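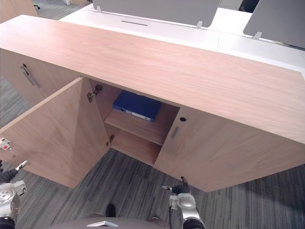
Low office cabinet – doors don't line up and the shelf is driving me nuts. Fix or replace?

I do the office stuff for a small company and I've been handed the storage problem, lucky me. We've got one of those long low cabinets that sits next to the desks, light wood look with bar handles, and it was already in the building when we moved into our place in Winville. It's a decent cabinet! I don't want to be the person who throws out a perfectly good piece of furniture.

But. Two things.

First, one of the doors rubs on its neighbor when you close it. You have to sort of lift it by the handle and nudge it in. It has the concealed kind of hinges, one up top and one at the bottom, and I can see screws in them but I have no idea which screw does what and I'm scared of making it worse. I turned one of them a little back in November and the door got a bit lower, so I turned it back and walked away.

Second, the inside. There's one shelf in there and that's it. I'd love to keep our binders standing up with the spines out so people can find things, but right now the only way a binder goes on the upper level is lying flat. That's fine for one. I have 57 of them coming out of boxes, and if I stack them flat nobody is ever going to pull out the bottom one. Can I move the shelf down? Take it out completely? Is it holding the cabinet together?

Oh and there's a lock on one of the doors and we don't have a key. Not urgent but if anybody knows about that too I'd be thrilled.

Budget is 200 dollars, and I'd much rather spend it on something else.

3 replies

Reply 1 (marked helpful)

Keep it, this is an afternoon of fiddling at most. I've done the same job on a whole row of Brarnine cabinets at my old work and the hinges on pretty much all of these work the same way.

Open the door and look at the arm of the hinge, the part that goes to the side of the cabinet. Usually there are two screws in a line. The one closer to the door moves it left and right. The one farther back, deeper in the cabinet, lets it slide in and out (loosen, push, tighten). Up and down is normally on the plate that's screwed to the cabinet side – you loosen the plate screws on both hinges, slide the whole door up a hair and tighten again. Have someone hold the door while you do this. I did it alone once and the door came down on my foot.

If you have to lift the door to get it shut, it has probably sagged, so start with the plate screws. Snug those up before you change anything else, because half the time they've just worked loose over the years and that's the whole problem. After that use the side screw, a quarter turn at a time, top hinge first. Close the door and look at the gap every single time. Use a hand screwdriver! A drill will chew up the screw heads or strip the holes.

If a plate screw just spins and won't bite, take it out, pack the hole with wood glue and a couple of toothpicks, let it dry overnight, snap them off flush and put the screw back in.

For the shelf, empty it and feel underneath at the corners. If it's sitting on little pegs you can lift it out, and if there are more holes in the sides you can move it wherever you like. If you can't find pegs and it won't budge, it might be fixed in with cam locks or dowels, and then I'd leave it where it is. A fixed shelf does help keep the sides from spreading.

Measure a binder before you do anything. An ordinary letter-size one is a bit under 12 inches tall, so you want a clear 12 and a half or so to be able to tip it out. In a low cabinet you may well only get one row standing up, with a few inches left over for paper and envelopes.

Reply 2

just buy a tall bookcase, we got a Multton one and its fine

Reply 3

Agree with the first answer on the hinges, adding a bit on weight and the lock.

Full binders are heavy. We had 6 of the fat ones side by side on a shelf in a cabinet like yours and it bowed in the middle. If you end up with a row upstairs and a row downstairs, put the heavy ones on the bottom panel, and leave old tax stuff in boxes somewhere else. And you really don't want 57 binders in one low cabinet anyway, I'd go through them first. When we did ours a good chunk turned out to be manuals for printers we no longer owned.

On the lock, look at the face of it with a flashlight. There's often a short number stamped there and you can order a key by that number for 4 or 5 bucks. If there's no number, a locksmith can swap the whole cylinder. Our local one even had a used Stöcker key in a drawer that fit, but that was dumb luck. Until you have a key I'd put a strip of tape over the keyhole, or someone will poke a paper clip in there (ask me how I know).

Comment from the person who asked

Thank you!! It was the plate screws. The bottom one was so loose I could turn it with my fingers. Door shuts now, still a tiny bit crooked at the top but I can live with it. Haven't tried the shelf yet – I'll measure a binder first like you said.

Related questions

Cabinet door won't stay closed after moving
What size are shelf pegs usually?
Getting sticker residue off a wood-look desk top
Replacement keys for office furniture, where to order?
Best way to label binders so people put them back
Sagging shelf – can I just flip it over?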